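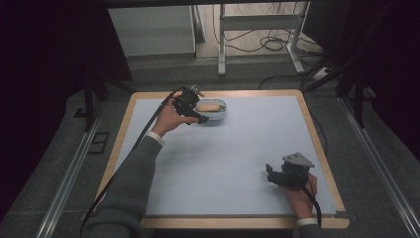
A table with a pale sheet spread over most of the top.

Who pays for the Piltmont Courier? My media studies report

I picked local news ownership because my aunt still gets the Piltmont Courier on paper and I wanted to know who was behind it. Easy topic, I thought (ha). It took me most of March.

The Courier belongs to Urnia, a company that also owns 6 radio stations and a printing business called Saliba. The paper reports on the city's printing contracts, and Saliba bids on them! So I read every story about city contracts in the archive, 808 of them, and checked which ones told readers about the connection. Only two did, and both put it in the very last paragraph.

Hala Sfeir, the managing editor, talked to me on the phone one Wednesday for way longer than I expected. She said reporters are supposed to add a line about Urnia but there's no written rule, so it depends on who's editing that night. Elie Sayegh, who covers city hall there, told me he didn't know about Saliba until his second year.

For comparison I looked at Irkano, a reader-funded site with 3,000 members. They list every donor on one page and update it each month. I did find it a bit hard to get to, you have to scroll way down and click through an old menu, but it's all there.

My partner Samer Moussa thinks I'm being too tough on the Courier, and we argued about it a lot. He says small papers would close without owners like Urnia. Fair enough, but one sentence near the top of a story costs them nothing.

Next term I'd like to do the same count for the radio stations, if Ms. Harb lets me keep the topic.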